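Workshop notebook, 10/5/21

Dye shed, Skellham bench

Finally got the iron grey to behave on ash! I've been chasing this colour since March and today's boards are the first I'd happily show anyone. The trick (if it is a trick) was leaving the tannin wash alone for longer before the iron goes on. I'd been rushing it, twenty minutes and straight in with the brush, and getting that blotchy purple every time. This morning I put the wash on, went and sorted the offcut rack, had lunch, and came back to it. Lovely even grey, with the earlywood pulling darker than the rest, just as the old Greenberg notes say it should.

Recipe as used, so I don't lose it again:

Tannin wash: 20 g powder in 300 mL warm water, stirred till clear, strained through an old tea towel.
Iron: the Trivberg jar, steel wool and white vinegar, lid loose. Filtered twice. Colour of weak tea going in, so don't judge it by the jar.
Boards: ash, batch 223, sanded to 180, water popped, sanded lightly again once dry.
One coat of each. A second coat of iron on the test end made it nearly black and killed the grain, so don't be greedy.

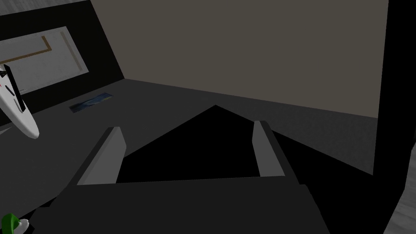 Does the vinegar smell stay in the wood?
It fades over a day or two with the doors open, and a wipe with a weak bicarb solution speeds that up. Rinse with clean water afterwards or you'll get a white bloom in the pores.

I want to try the same thing on the Parkow oak next. Oak has plenty of tannin of its own so it may not need the wash at all, and I suspect it'll go a good deal darker and bluer. I've cut a few strips from the sappy edge and a few from the heart to see how different they come out. My guess is the sapwood will barely take and I'll have to feed it some tannin to even things up, but I'm very happy to be wrong about that one.

Finish tests. Put three on the first board:

Raw linseed warmed the grey up far too much, almost olive. Pretty, wrong job.
Hard wax was better, still a touch yellow in the window light.
Water-based matt was the winner by a mile — keeps the silver in it and doesn't fill the grain. It did raise the fibres a bit on the first coat. Quick rub with a worn grey pad and it was smooth as you like.

The streaks are what I'm most excited about. With a pigment stain they go muddy and the whole board looks painted, but the iron is a reaction in the wood itself, so every line stays crisp. I kept picking the test board up and tilting it about under the lamp like a kid with a new toy.

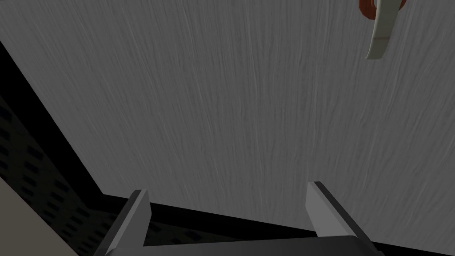 Grey wood grain, long wavy lines with lighter silvery streaks.

Things to fix: I need a proper plastic tub for the iron. The paint tin has started going at the seam and there's a ring on the bench that will be there till the end of time. Also, keep a separate brush for each liquid and label the handles! A speck of iron in the tannin jar turned the lot to ink, and that was most of my good powder gone.

Dry time before the top coat was overnight on the first board and 42 hours on the second. Couldn't see any difference in the colour, though the second one felt nicer under the pad. Will go with the longer one for the Skellham shelves, as there's no hurry on those.

Still to do: order more tannin, put a strip on the windowsill with half of it covered to check for fading, ring Trivberg re the wider boards.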